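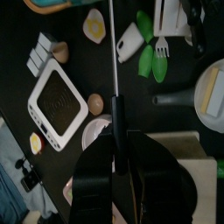 Project Report: Teaching an Arm to Play Kitchen
Evanthia Alexiou
Lab partner: Altside bench, Wednesday section

What I was trying to do

My plan in February was big. I wanted the arm to cook a whole pretend breakfast, start to finish, after watching me do it by remote control. My advisor read the proposal and wrote "pick one verb" in the margin, so I picked one: move. The arm gets a toy fried egg, a tool with a handle, and a cooktop, and it has to get the egg onto the cooktop. That's it. It still ate the entire semester!

I called the project Brornusik because all the sensible names on the lab server were taken and I typed something.

How the teaching works

There are two ways to show our arm a task. One is to grab it and push it through the motion with your own hands (the manual calls this hand guiding). The other is to sit at the Derent controller, which is a little stand with a trigger and a knob, and drive the arm from a chair while watching the wrist camera on a monitor.

I started with hand guiding because it felt natural and I'm impatient. The trouble is that my own arm and sleeve kept getting into the camera view, so the program was learning from pictures that had me in them. Then you run it without me there and the pictures look different. I lost two weeks to this before I switched over to remote control for good.

Driving remotely is weird at first. You have no feel for how hard you're squeezing, and the view from the wrist swings around whenever you turn. I got much better once I stopped watching the fingers and started watching the thing I was driving toward. My early runs are full of little hesitations where I'm obviously lost, and I kept some of them in the training set, which I'll get to.

The table

I left the table messy on purpose. Fried eggs in two sizes, eggshell halves, green pieces, a fork, a frying pan with a couple of long pieces sitting in it, the utensil holder, all of it on the black tabletop. A clean table would have been easier, but then the arm learns "go to the only thing there" and I wanted it to have to look. I also turned the cooktop between runs so it wasn't always square to the edge. When it sits at an angle like a diamond, the control strip ends up in a different spot and the program can't use it as a crutch.

The tool is the part I'd warn the next person about. It has a smooth black handle and a long thin metal rod, and when the fingers hold it by the handle, the rod runs right up and out of the camera view. So the program can't see the far end of the thing it's supposed to be pushing with, and while I was driving neither could I. I learned to guess where the end was from the slant of the rod, and I got decent at it (my roommate says I now hold pens funny).

Collecting the runs

I recorded 200 demonstrations. Of those I threw out 44, mostly drops, plus a batch where I'd bumped the table and hadn't noticed until I played them back. Smooth handles are slippery! If the fingers close a little low the tool tips over, slowly, and you sit there squeezing the trigger as if that helps.

The runs where I wobbled and then corrected myself I kept. Strobel, the training script we share with the other bench, has a filter for slow runs and it was deleting every one of these. I turned the filter off, retrained, and the arm started recovering from small misses instead of freezing next to the egg. This was my favorite day of the project by a mile.

What went okay and what didn't

Picking up the tool is solid now. Getting to the larger egg is pretty good. The smaller egg near the edge of the table is still a mess, and I think I just didn't show it enough times out there, since I was scared of driving the arm off the side and mostly avoided that corner. The arm avoids it too. Fair enough, it learned from me.

Things to fix next time

Add a second camera that can see the end of the rod.
Do the edge cases first, while you still have patience.
Write down which way the cooktop was facing in every run. I didn't, and I had to go back through all the recordings to sort them.
Book the Derent controller early, it's gone by lunch.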